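I spent most of a June evening getting my blog back after somebody got into it, and since three different people have asked me what I did, I'm writing it all down in one place. My page is small. It's recipes and kitchen odds and ends, and I truly thought it was too boring for anyone to bother with! Then Fadwa Abdel Rahman texted me at 9 p.m. to ask why my banana bread post was selling sunglasses.

So, first tip: don't start deleting things. I wanted to, badly. Take a screenshot of whatever is wrong, write down the time, and then change your passwords, starting with your email. I did the blog password first and felt very clever until Chaimae Morsy (my patient neighbor, who does this for a living) pointed out that anyone sitting in my email could just reset it again. Email first, then the web host, then the blog itself.

Do it from a device you trust. I used my husband's laptop at the kitchen counter while the bread was rising, with the old tablet switched off in a drawer.

Next, look at the list of users. Mine had an administrator called Ledetti that I had never made. If you find a stranger in there, write the name down and remove it, and then log everybody out everywhere. There's usually a button for that in the account settings, sometimes buried way down at the bottom.

After that come the plugins, and this is where I have to confess. I had a recipe card plugin I hadn't updated in 167 days and two more I wasn't even using. Switched off isn't the same as gone, so delete the ones you don't need and update the rest. It took me longer to find my reading glasses than to run the updates. 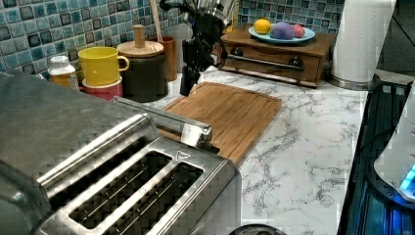
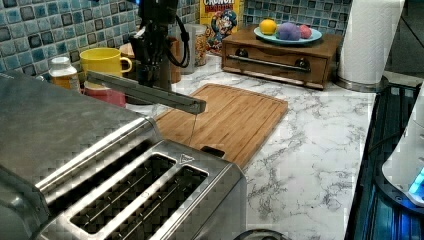
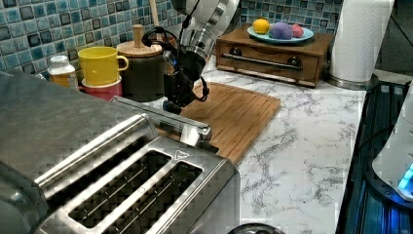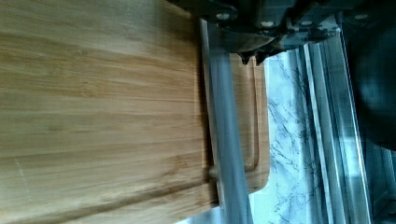 Around the cutting board.

Now, backups. I had one, thank goodness, but it was sitting on the same server as the blog, and that's a bit like keeping your spare key in the lock. These days I download a copy to a little drive in the baking cupboard (labeled, because I know myself) and keep the last 3. When you restore, pick a copy from before the trouble started. I went one too recent the first time and got the sunglasses right back, so I had to do the whole thing over with cold tea.

Check your pictures folder too. I have 540 photos in mine and there were files tucked in between them that had no business being there. I didn't open any of them. I sent the list to my host's help desk and a very kind man named Kumaresan Venkataraman went through it with me in the chat and told me which ones to remove.

A few smaller things I do now:

Turn on the two-step login, and print the recovery codes on paper. Mine are inside the cover of a cookbook, and no, I'm not saying which one.

Make every password different. I use a password manager, but Anong Thongdee swears by a notebook in a locked drawer, and for a home blog I think that's fine if you don't carry it about.

Look at your own site once a week from a phone that isn't logged in. My dashboard looked perfectly normal the whole time the visitors were getting junk!

Tell your readers. I put up a short note saying what had happened, what I'd fixed, and that they should ignore any odd emails with my name on them. I got 80 replies, nearly all of them lovely, and one asking whether the sunglasses were any good.

I still have to sort out the comment spam, and I'll add that part when I've figured it out myself. The bread overproofed, by the way, but we had it as toast.

Contact | Copyright Nouhaila Belhaj, all rights reserved | Back to top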